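Search this site
Enter keywords
Go

Stordale Seed Library: how we're getting on

Hello again to everyone at the Sulemana Fund! You asked for a short update at the halfway point, so I've put the kettle on and I'm going to try to keep this to a page (last time I ran to four and I'm sorry).

The main news is that we're lending seed. We opened the drawers in March with beans, squash, lettuce and a lot more kale than anyone in Stordale wanted, and by the end of May 3627 packets had gone out. My target in the application was 2000 for the whole year, so I clearly can't forecast, but I'm very happy to be wrong in that direction! Tomatoes went first. The kale is still here if you'd like some.

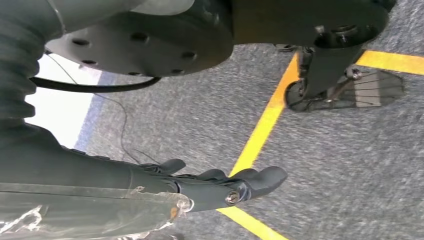

PLURKPORT, June — I'm writing from our second branch, in the back of the Plurkport library, where the drawers went in a month behind schedule. The delay was my fault. I ordered the envelopes in the wrong size, they wouldn't stand up in the dividers, and the swap ate up most of April. We used the wrong ones for the bean and pea swap instead, and that saved a bit of money.

Evening classes are going better than I'd hoped. We've run four so far, on saving seed from beans, lettuce, peppers and squash, and the squash one filled all 40 seats. People got quite heated over hand pollination, in a good way. I'd like to repeat it in the fall when there's ripe fruit to cut open.

Returns are the part I'm still fretting over. We ask borrowers to bring a little seed back at the end of the season, and we won't know until October how many do. The Dremidton branch is also still waiting on a room. I've kept its share of the grant untouched, and I'd like your okay to carry it into next year if the room falls through.

Spending is otherwise on budget, apart from postage, where I'm a little over. The full sheet is coming separately.

Recent updates
Bean and pea swap: what came in
Why your squash might surprise you
Plurkport branch opening hours
Drying lettuce seed at home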